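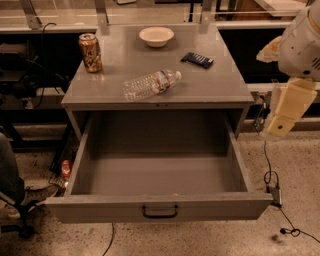 About us

Hi, and thanks for stopping by! We're Drinent, a small shop that sets up and looks after robot arms for people who'd like theirs to keep working. We started out on 15/04/2023 with 2 benches, one arm and a great deal of extension cord. These days there are seven of us, and we still argue over who had the good hex keys last.

Most of what we do is upkeep. A customer gets an arm, it runs nicely for a while, and then one morning the gripper closes a little to the left of where it should. That's when we get the call. We come out, or you ship the arm to our shop on Elten Street, and we go through it joint by joint.

I get asked a lot what a setup day looks like, so I'll tell you about the cell I look after myself. We call it Skosora (it was the name on an old shipping crate and it stuck). It's an arm beside a gray metal cabinet with a deep drawer at the bottom, and its job is everyday stuff: pick up a can, a bowl, a candy bar, a water bottle, put things in the drawer, pull the drawer open, push it shut. Simple for you and me! For an arm, a drawer handle is a pretty picky thing.

First I run the drawer in and out by hand and feel for grit in the slides. Then I pull it all the way open and bring the arm up next to the cabinet, clear of the top, and check how much room it has on that side. After that I look over the gripper. I wipe the fingers, check the screws, and open and close it 32 times while I listen. A healthy one sounds the same every time. If I hear a click, the fingers come off and we start over.

Then the homing routine, then three slow passes at the handle with my hand on the stop button. The bottle always goes on its side for at least one round, as it likes to roll and I want to see how the arm copes. Cables get a look too, from the plug up. I've lost more afternoons to a half-seated power connector than to anything clever.

Everything goes in the log, even the boring days. Last June the log showed us a wrist joint drifting a tiny bit each week, and we swapped the bearing before it got any worse. I was very pleased with myself (and bought donuts).

We also take care of all the arms at Venkataraman Packaging, our first customer and still the one with the best coffee. If you have an arm that's acting up, or a new one sitting in its crate because you're scared to plug it in, write to us through the contact page. Tell us the model, what it's supposed to pick up and what it's doing instead. A short video helps a lot, with the sound on please!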